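Branislav Jireš keeps a kitchen timer on his desk, the old wind-up kind, and when I came by on a Tuesday to talk about his work he set it going before he had even poured the coffee. "Otherwise I'll talk until supper," he said. It rang while he was still explaining what he had done before he came to Uvbridge, and he reached over without looking and wound it up again.

What he does now, in the plainest words I can find, is ask whether a robot can learn household jobs from practice in a simulated home, and how much of that home has to be right before the practice is worth anything. The project is called Purstead, after the village where he and a colleague from Brestimow first sketched it out over a very long lunch. Purstead is a house, more or less, with furniture and crockery and pictures on the walls, and it exists only on the lab's computers.

"People ask me why we bothered with paintings," he told me. "A robot isn't going to dust them, at least not this year. But its camera sees them all the time, in the corner of its eye, while it is trying to do something else. If you train it in a bare room and then give it a room with a gold picture frame and a plant, it can get terribly muddled. So we furnish." 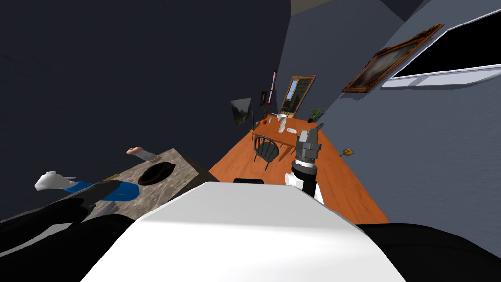 A simulated room in Purstead from the robot's own viewpoint, with both arms in view and the dining table beyond the raised gripper.

I admitted that I found the slanting floor a little hard on the stomach. He laughed and said that visitors often tilt their heads at the monitor – he does it himself – and that the software minds it a good deal less than we do.

The method itself took him most of the second pot of coffee. A person guides the simulated robot through a job a number of times, and the program learns from those sessions. Then it is set loose to try the job alone, and the team keeps score. For the study that has just been finished they used 50 guided sessions for each job and 30 solo attempts afterward. There were 4 versions of the training, and the one part that changed between them was which views the robot was allowed to learn from: the wide view from the body, the close view at the gripper, both together, or both with the close view blanked out now and then at random.

"I would have put money on both together," Jireš said. "I did put money on it, in a small way. I owe somebody in the lab a cake."

The blanking-out version did best, and by a comfortable margin. On the hardest job it managed 10 more good attempts than its nearest rival. His explanation, which he offers with some caution, is that a close view is so useful most of the time that the program comes to lean on it for everything, including moments when there is very little in it to lean on. 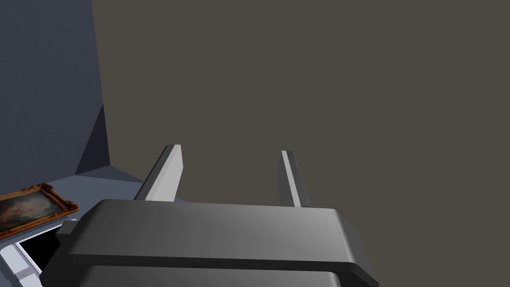 Close view at the gripper, with nothing held between the fingers and a plain wall behind.

"Look at that one," he said, bringing it up on the screen. "What would you do, if that was all you had? There's a wall. There's a bit of a painting down in the corner. You would have no idea where your table was! A person would turn around and look, and what we want is a program that has learned to trust the other view when this one has gone dull."

Of course the close view earns its keep as well, and he was anxious that I shouldn't go away thinking otherwise. When the fingers are right up against something, the wide camera may have an arm in the way, and then the near one is worth more than everything else put together. He pulled up another moment to show me, with a tall blue shape between the two fingers, and he sat looking at it quite fondly for a while.

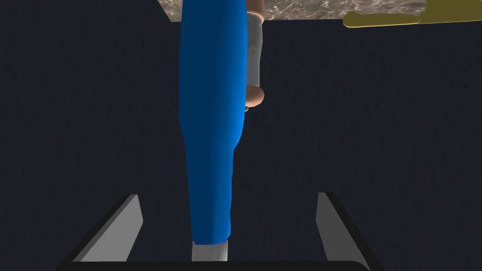
Robot Learning Group, Uvbridge

I asked him what happens next, and whether any of this holds outside the computer. He was frank that he doesn't know yet. The group will start trials on a real machine in November, in a kitchen being fitted out by Babić, a local joinery firm that has done work for the lab before and is, he says, very patient about having its drawers pulled open all day long. He expects the scores to drop. He would like them to drop in the same order, with the blanking-out version still on top, and if they don't he supposes that will be a paper too.

The timer rang again around then. He let it run down this time and walked me to the stairs, still talking – about door handles, mostly, and why they are so much harder than they look.

Recent items
Purstead: notes on furnishing a simulated house
Visitors from Brestimow spend a week with the group
Babić kitchen: first drawings
Reading group, new meeting time
Older news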